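Subject: Re: [grippers] Pedura fingers vs. the old Jalelia set

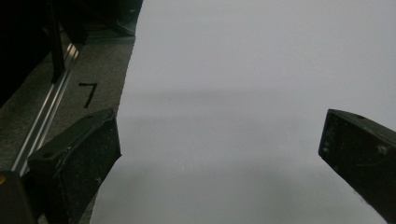
Flundora workshop, March

Līga Dambrauskienė wrote:

> We ran the Pedura fingers on the hand-held tool for 200 picks and I'm ready
> to say we should switch. The grip is better on everything thin, and the
> camera sees both tips the whole time. Gunārs agrees. Can we order 8 more
> pairs before the price goes up?

I'd hold off on the order.

My trouble is with "everything thin." Your 200 picks were card stock and folded cloth, all on the bench, all under the good lamp. Sheet lying flat on the floor is the job we keep getting asked about, and I don't see a single one of those in the log. Look at the view I attached. Big white sheet, low light, a wide gray band of shadow straight across the middle of it, and two black fingers with hardly any detail on them. I can find the sheet's left edge by eye because it's ragged and the floor is darker. On the right there is only sheet and finger, no edge at all to aim for. So yes, the camera sees both fingers. What it sees between them is mostly blank.

Second thing, the dust. There are specks and scratches all over the faces. Has anyone wiped a pair down and repeated the same picks? If grip changes with cleaning, then your comparison with the Jalelia set is partly a comparison of dirt.

Jaanus, you said the Iyer controller logs closing force. Could you pull it for picks 1 to 30 and for the last 30, same object if possible? I'd like to see those before I believe "better."

What I would accept:

- 30 picks per finger set, flat sheet, on the floor
- the overhead light off for half of them
- somebody other than Gunārs holding the tool (sorry Gunārs, you're too good at it)

Invoice 2553 is still open on the last lot anyway, so we lose nothing by waiting.

Elīna Laur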